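Home | News | Research | Press | People | Contact

Tristberg Lab Teaches Two-Armed Robots Household Work in Simulated Kitchens

TRISTBERG, 20/03/2020. Researchers at the Tristberg Robotics Lab today released Wavine, a training method that lets a two-armed robot practice in rooms that exist only inside a computer. The robot learned from just 233 recorded demonstrations, and it went on to finish 94 percent of its test runs in simulated rooms it had never been trained in. The team is thrilled!

Every practice room in Wavine gets its own mix of colors, surfaces and small objects. One might pair a tan wooden countertop edged in speckled granite with a yellow tiled surface and leave a silver spoon lying out. The next can look completely different, and the robot still has to find its way around.

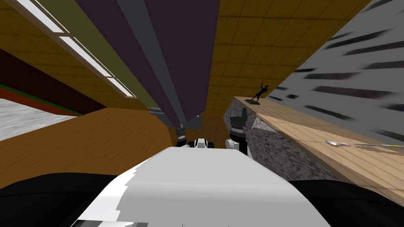 How Wavine Works

A person guides the simulated arms through a task, and the software, called Sareck, replays that task in almost 3000 altered rooms. The learning program gets a wide view from the robot's body along with close views near the grippers, and it has to make sense of both.

"The close view was the part I worried about," said Sânziana Surdu, who leads the project. "Sometimes all you get is two fingers with pale pads, open, and a big dark slab hanging over them. We kept those views in, dim light and all, and the results got better." 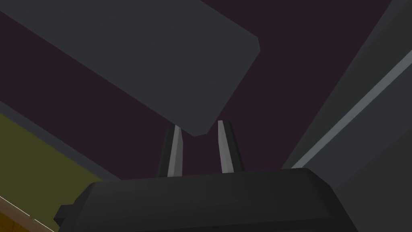 Training on the full set takes 80 hours on a single workstation, short enough for a student group to try a new idea and have an answer the same week. Tane Bright, who wrote most of Sareck, is already adding rooms with more clutter and narrower counters.

Tests on a physical robot begin in June at the Pappas Building. The Wavine code and all of the recorded demonstrations are free for other labs to download from the Research page.

Press contact: Tristberg Robotics Lab, Pappas Building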